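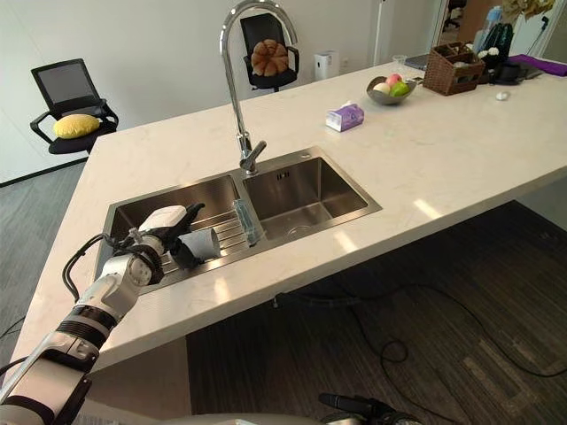
Search tickets Enter keyword or ticket no.

Print this page | E-mail this page

Ticket 226: Recipe import drops the ingredient list
Product: Kirnomby recipe organizer
Opened by: Nkechi Ezeani
Status: Fixed

Nkechi Ezeani, June 24, 2021
First off, I love this program! I moved 162 recipes over from Vudik and nearly all of them came across beautifully, photos and all. But 7 arrived with the title and the steps and no ingredients whatsoever. My aunt's pepper soup is one of them, so I'd really like it back. I tried importing again, same result. No error message.

Tanko Amadi, support
Great collection! Could you send me the export file and one recipe that fails?

Nkechi Ezeani
Sent. I picked the pepper soup (try it, it's wonderful).

Tanko Amadi, support
Found it! Those recipes have a fraction typed as a single character, like ½, in the first ingredient line. The importer chokes on it and skips the whole list. Please install update 2 and import just those recipes again. Choose "Replace" when it asks.

Nkechi Ezeani
Every one of them is back, fractions included. Thank you, this made my evening!

Print this page | E-mail this page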